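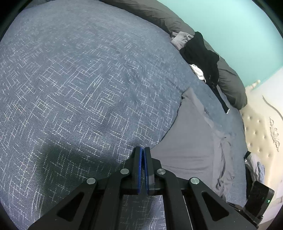
Why did some of the January clothes-folding recordings have to be thrown out?

The finger opening was being logged wrongly on two of the hand-held grippers, so a closed grip was saved as a slightly open one, and the robot arm that learned from those recordings kept dropping things.

Folding at home: the Ansah gripper fault

04/04/2023
By the Drevavach workshop, Plallmont
Shared 2 times

We have been sending hand-held grippers out to ordinary bedrooms in Plallmont since the winter. People use them to pick up, turn and fold their own laundry on their own beds, and the recordings go to the Kotero arm in our workshop. This page is mostly about what went wrong with the January batch and what we have changed. If you borrowed a gripper from us, the part near the end about checking the pads is for you.

On the bed: the fingers almost shut, blue pads facing each other, with a plain grey garment spread out to the right. The bedspread has a broken maze pattern in short white dashes, and more clothes are heaped up by the headboard.

What we saw first

The arm was set to pick up a T-shirt by the hem and lift it clear of the table. It reached the hem, closed most of the way and lifted with nothing in its fingers. Then it carried on with the fold as if it had hold of the shirt. It did the same with pillowcases and tea towels. Thick items such as jumpers were mostly fine, and for a while that sent us off looking at the wrong thing. We changed the lighting, we changed the table cover and we spent a whole morning swapping T-shirts.

The arm was doing what it had been shown. When we went back to the recordings, a good number had the fingers stopping short of closed, with cloth plainly held between them in the video. The log and the video did not agree. With a thick jumper a small gap makes no difference. With one layer of cotton it makes all the difference.

Where the fault was

The Ansah gripper works through a linkage on pivot pins, and a sensor on the linkage tells the recorder how far apart the fingers are. When a unit is switched on you squeeze it fully shut once, and that sets zero. On two of our units a clamp screw had backed out a little and the sensor could turn on its shaft. They zeroed properly at the start of a session and then drifted. By the end of an hour they were reading a gap that was not there.

The screw is underneath and out of sight when you are holding the thing. There is no looseness you can feel in the hand. The fingers still open and close as they should, and the people using those two units had no way of knowing.

What was lost

The January batch was 2,000 recordings. We marked 421 of them as bad and took them out. We did try to correct them by shifting the numbers, but the drift was not steady. It jumped whenever the gripper was put down hard, so one recording could need several different corrections. In the end it was quicker to ask for new ones.

The arm was then retrained on what was left, and it now picks up the T-shirt hem. It still misses a thin pillowcase now and again – usually when the edge is lying flat with no fold to get hold of. We don't think that has anything to do with the sensor.

The safety side

No one was hurt, but we should say what could have happened. The arm goes by the same finger readings to decide when it has let go. A wrong reading there would mean the arm moving off with a sheet still in its grip, and a sheet can pull a lamp over or catch round a wrist. We had people standing within reach of the table during those trials. The arm is now slowed right down whenever the guard is open, and it stops if the finger reading and the motor load disagree.

We have also put the stop button on a longer lead. Before, you had to lean across the table to get to it.

What has changed on the grippers

Every unit has been back to the workshop. The clamp screws now have thread lock on them and a line of paint across the head, so a turned screw shows up at a glance. The recorder asks for a full squeeze at the end of a session as well as at the start. If the two readings differ, the session is put to one side and does not go into training until it has been looked at. We have bought new clamps to try as well, rated by the maker for 1,000 hours, and will fit them as units come in.

If you have one at home

Squeeze fully shut before you begin and again when you finish. Look at the pads. If one is lifting at an edge or has slipped down the finger, stop and send the unit back. Please don't glue it yourself. Put the gripper down on the bed or a cushion, not a hard floor. And if the paint line on the screw no longer meets up, switch off and let us know. You won't be charged for it.

Those whose recordings were taken out have been written to. You don't have to redo them, but we will gladly lend a unit again if you would like to.

Comments (4)

foldedtwice
I think mine was one of the bad ones. I dropped it on the landing in the first week and didn't mention it, sorry. Happy to do mine again.

Drevavach workshop
No need to be sorry, the screw should have held. We'll post you one of the repaired units.

greybobbin
Does the end squeeze have to be done with both hands? I find it stiff and my thumb gets sore after a long go.

Drevavach workshop
One hand or two, either is fine as long as the pads touch. If it is really stiff send it in, it may want cleaning.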